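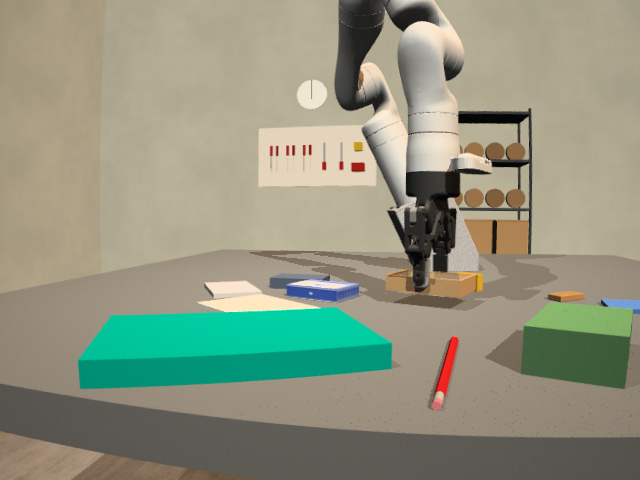
My sister says I should just give up on the Pumdale bus and buy a bike like a normal person. She may have a point, but I've had that timetable stuck to my fridge since January and I'm not ready to part with it.

2/ So, a thread on getting to work without a car, for anyone else stuck out past Nastatitz. I need two buses, with a change at Gilmartin Road. On paper the change is five minutes. On paper!

3/ The first bus is lovely, by the way. Warm, nearly empty, driver says good morning. It's the second one that drives me up the wall. This morning the little screen said "due" for ages, then the bus vanished off it altogether — not late, just gone.

4/ Three of us at the stop all did the same sigh. I ended up sharing a packet of custard creams with a woman I've been nodding at for months and never spoken to. Her tip is to stay on the first bus to the library and walk through the park.

5/ Tried it on the way home. It's a good walk (uphill, mind) and you come out by the bakery, which is dangerous for me. One cheese twist down before I'd even reached the crossing.

6/ Someone asked about tickets. Get the weekly one if you're doing four days or more. If it's fewer, pay as you go and tap the same card every time. I swapped between my phone and my card for a fortnight and the cap never kicked in, so I paid far too much. Still cross about it.

7/ And please, whoever's in charge at Harovard Buses, put the bench back at Gilmartin Road. There are two bolts sticking up where it used to be and everybody trips on them, me included, twice, holding tea.

8/ As for the bike — I did have a look at lunchtime. The one I liked was green with a basket and cost more than my sofa. Also the hill by the garage is horrible and lorries come down it like they're being chased.

9/ If anyone does that hill on a bike, how bad is it in the rain? And where do you put your work shoes? I've got a decent rucksack but it's already full of lunch.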